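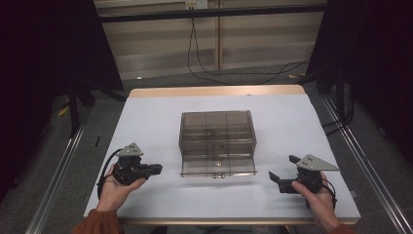

Smoky-gray drawer organizer on the work table, pull-out drawer slightly open.

Progress report to the Langlois Fund
Small Storage for Shared Studios, second period
Prepared by Eirlys Voyle, Ballero Workshops
Feb 3, 2018

Where we are

The grant pays for storage for the small supplies that our members share: beads, findings, needles, thread, buttons, pen nibs and the like. At the end of the first period we had finished the inventory and picked two organizers to try. Since then we have bought the first batch, put it into use in the jewelry room and the sewing room, and started on the labels. The paper room is behind schedule and is covered further down.

Organizers

We bought 61 units in December from Pledico. Most are the tinted plastic type with divided compartments and a pull-out drawer at the front. The rest are open trays that go inside the deep cabinets. Tiziana Marchetti checked each unit on delivery. Four had cracked corners and were replaced by the supplier at no charge.

The tinted plastic was a compromise. Members asked for clear, but the clear version was out of stock until spring and cost more per unit. You can still make out what is in a compartment through the tint, although small dark items such as black seed beads are hard to tell apart. We have moved those into the open trays.

The drawer has a small metal clasp at the center of its front edge. People who carry a unit from the shelf to a table like it. Two members with arthritis find it stiff, and Tiziana is testing a fabric pull tab that can be looped around it. If it holds up we will add tabs to the units in the jewelry room first.

Sorting

Ikechukwu Etim ran the sorting sessions. The inventory lists 3,048 separate items or packets, and 467 of these were duplicates or remnants too small to use. The remnants went into a free bin by the door and most were gone within a week. Sorting took longer than planned in the sewing room, where buttons had been stored by donor and had to be put in order by size and color.

We dropped the plan to give each member a personal drawer. There are not enough units, and the members who answered our survey preferred shared drawers by type of supply.

Labels

The first labels were paper under clear tape and started lifting at the edges after a few weeks. We now use printed vinyl from Akivo on the drawer fronts. Danish Dogar has set up a template so that any room lead can print a replacement. The jewelry room is fully labeled. The sewing room is half done – the thread drawers are waiting on a decision about whether to list by color name or by number.

Paper room

Nothing has been installed here yet. The shelves are too shallow for the organizers when the drawer is pulled out, and the units tip forward if the front compartments are heavy. Zubaida Sethi has measured the room and suggests turning the shelves end to end along the back wall and keeping the units on a low table until deeper shelves can be bought.

Spending

Spending on organizers and labels is within the approved budget. Shelving for the paper room was not in the original request. We would like to move the unspent part of the training line to cover it and will send the change form separately.

Next period

Finish the sewing room labels.
Fit pull tabs in the jewelry room, if the test goes well.
Install shelving and organizers in the paper room, subject to your approval of the budget change.
Repeat the member survey and send the results with the next report.

Questions about the inventory should go to Ikechukwu, and anything on the budget to me.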